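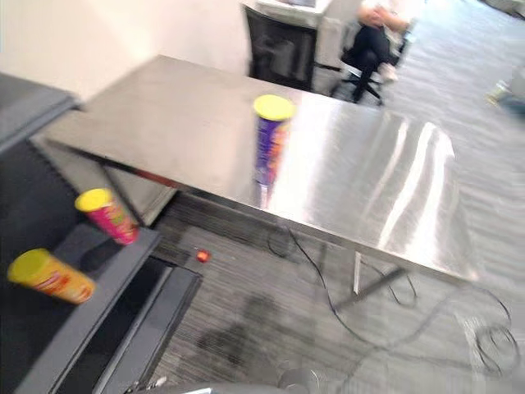

Reading time: 5 minutes

Can a Machine Put Away the Snacks?

Suppose you are asked to tidy up three snack canisters. One is standing on a shiny steel table. One is standing on the edge of a gray piece of furniture nearby, and one is lying on its side. All three have yellow lids. You would have them lined up in a few seconds, and you would probably be thinking about something else while you did it.

For a robot, this is a hard job. It can be broken into stages, and each stage can go wrong. This page goes through the stages in order and then looks at which chores machines can do today.

Stage 1: Finding the object

A robot sees with cameras. A camera produces a grid of tiny colored dots called pixels. The robot's computer has to decide which dots belong to the canister and which belong to everything else.

Color helps. A yellow lid stands out well against a gray floor. Shape helps too, but shape changes with position. A standing canister looks like a tall rectangle from the side. A canister lying down looks like a wide rectangle, and if you look at it from the end, it looks like a circle. The computer must learn that all of these are the same kind of thing.

It learns from examples. Akash Kandpal, who trains vision programs at a small company called Fladell, started one canister project with 200 pictures. The program did well on standing canisters and poorly on ones that had tipped over. When he checked, only 30 of the pictures showed a canister on its side. He added more.

Stage 2: Dealing with shine

Polished steel is easy to clean, so kitchens and workshops use a lot of it. It is also a nuisance for cameras. Steel reflects lamps and windows as bright white streaks, and it reflects whatever is standing on it. A purple canister on a steel table has a faint purple smear underneath it. You know the smear is a reflection. A program that has not been trained on shiny tables may treat it as part of the canister and work out the wrong height.

Motion adds to the trouble. If the camera moves while it is taking a picture, edges come out soft and doubled. Your eyes and brain correct for this when you turn your head. A robot can slow down, or take several pictures and compare them. Both of these cost time.

Stage 3: Working out the distance

A flat picture does not say how far away things are. Many robots use two cameras set a small distance apart, like your two eyes. Each camera sees the object in a slightly different place, and the computer uses the difference to calculate the distance.

Try this: hold up one finger and close your left eye, then your right. The finger seems to jump. Move it closer and it jumps more. Two-camera robots measure that jump.

Stage 4: Gripping

Now the hand has to close. A canister made of cardboard can be crushed if the grip is too hard. If the grip is too soft, it slides out. Your skin feels the start of a slip and your fingers tighten before you notice. Some robot hands have touch sensors that do a similar job, but they have far fewer of them than you do.

The direction of the grip also matters. A standing canister can be held around the middle. One lying on its side can roll, and if the hand bumps it first, it will no longer be where the camera said it was. The robot then has to go back to Stage 1.

An object near an edge is another problem. There is less room for the fingers, and a small push may send it to the floor.

Stage 5: Not hitting anything

A robot that moves around a room has to watch the floor as well as the table. Cables are among the worst things it can meet. They are thin, they loop in odd shapes, and they can catch on a wheel. Small round objects on a carpet are a problem too. Table legs are narrow and easy to miss.

People come first. Any machine working in a room with a person in it needs to know where that person is – including their feet, if they are sitting down – and it must stop if they come too close.

So how good are they?

Hongjun Xie runs tests at a workshop called Vokitden. In April her team asked a robot arm to pick up canisters from a steel table, with a total of 669 tries. It failed 132 times. Most of the failures were with canisters lying down.

That means it succeeded about four times out of five. A person who dropped every fifth item would not be asked to put away the shopping.

Here is how some common chores compare.

Vacuuming a flat floor: machines do this well if the floor is clear.

Moving identical boxes in a factory: machines do this very well. The boxes are always the same size and arrive in the same place.

Putting mixed items on a shelf: possible, but slow. A person often has to help.

Folding clothes: possible with some kinds of clothing. Cloth changes shape every time it is touched.

Tidying a whole bedroom: not reliably. There are too many different objects, and the robot would need to know where each one belongs.

Words to know

Pixel: one colored dot in a digital picture.

Gripper: the part of a robot that holds things. It may have two fingers, more than two, or a suction cup.

Sensor: a part that measures something, such as light, distance or pressure.

Training: showing a program many examples so that it can recognize new ones.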